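**Equipment budget, progress to the end of November**

Prepared for the Merside program office by Trygve Söderlund

Spending is on plan. We have placed the second order with Cirnari for hand-held grippers, and two of the three purchase lines you approved in the spring are now closed. The open one is storage.

**Grippers.** The first units have been in daily use in furnished rooms, mostly on desks and shelves. Collectors asked for a lighter handle and we passed that on to Cirnari, who will not change it for this order. Finger pads wear faster than we planned for. A replacement set costs $98 and we have moved 20 sets into the budget for next year, taken from the travel line.

**Storage.** Ghorbani quoted $1,225 per unit for the drives. We need 2 units by the time the new grippers arrive. The quote holds until the end of January and I would like to sign before then – please confirm that this can go through as a normal purchase without a second round of approval.

**Robot arm.** No purchase this year. We compared leasing from Drirnero with buying outright, and the lease is cheaper for the first year only. The draft comparison is in the shared folder. The part still missing is the service contract, which Drirnero has promised to price separately. Until we have that number I would leave the arm out of the forecast.

**Sites.** Desk work continues and will take up most of the remaining collection hours. Kitchens start when the second order is in. We have not budgeted for furniture or props and do not expect to, though small household items are being bought from petty cash and should get their own line.

**Needed from you**

- approval to sign the Ghorbani quote
- a yes or no on moving the travel money
- the cost code for small household items

The next report will cover delivery of the second order and the Drirnero service price.

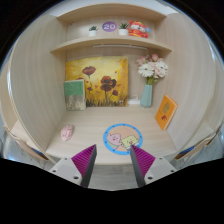 *Desk work: gripper open at the front of a desk nook, with a painting of poppies at the back.*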